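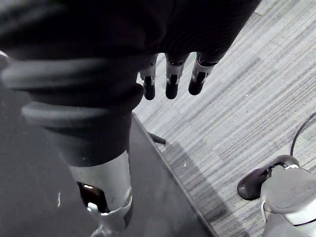 Compiled by Yaroslav Vasylenko, Skinddale | data card v7 | last touched in February

Home Data Kits Loaders Forum

# Jemora Towel Set

Jemora is a small set of recordings for people who want a two-armed robot to handle cloth in a bathroom. It comes with the Nzioka starter kit, and you can also get it by itself. I've been using it at home in the evenings and I'm really fond of it, so this card is partly a reference and partly notes from a happy user.

## What you get

- 42 recordings, each in its own folder
- head and wrist views, stored as separate streams
- joint positions for both arms, logged at 30 Hz
- a plain text note per recording, written by the operator

The task is towel handling at a wall-mounted bar. Terry cloth is a lovely test material (and a maddening one!) as it bunches, hides its own hem and never hangs the same way twice.

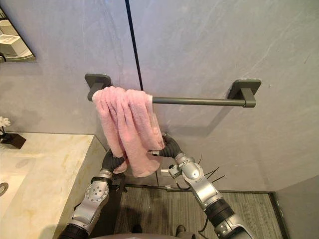
*Both grippers on the lower folds of the towel, head view.*

## Loading it

Unzip, point the loader at the top folder and run `check_set` before anything else. It reads every stream and prints a line for each mismatch. Mine finished while the kettle boiled. If you only care about the hands, pass `--wrist-only` and you'll skip the biggest files.

Recordings 1 to 12 use the older folder names. The loader copes, but your own scripts may not, so look at `names_old.txt` first.

## Labels

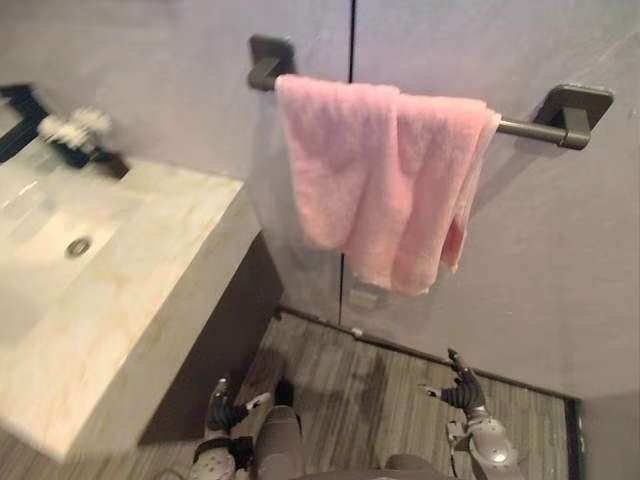
Each recording is split into reach, grasp, adjust and release, and the operators marked the boundaries by hand. I like that they left the hesitations in. A policy trained on tidy motion tends to fall apart the moment a fold slips, and there's plenty of fiddling here to learn from.

## Rough spots

- one bathroom, so don't expect it to carry over to yours without extra data
- some head views blur when the robot moves
- no force readings, which I'd love to see in the next version
- "left" and "right" in the notes always mean the robot's own

## Fixes

Send them through the Brurnatbridge forum, with the folder name in the subject line.

---

Comments (3)

**Demyd Didenko**: Got it loading on Thursday, great fun. Is the release label the first finger opening or the last?

**Yaroslav Vasylenko**: The last one. I'll add that to the Labels section.

**clothbot_fan**: Another vote for force readings. Hand towels too, please!

Contact | © Jemora data notes, Skinddale | Back to top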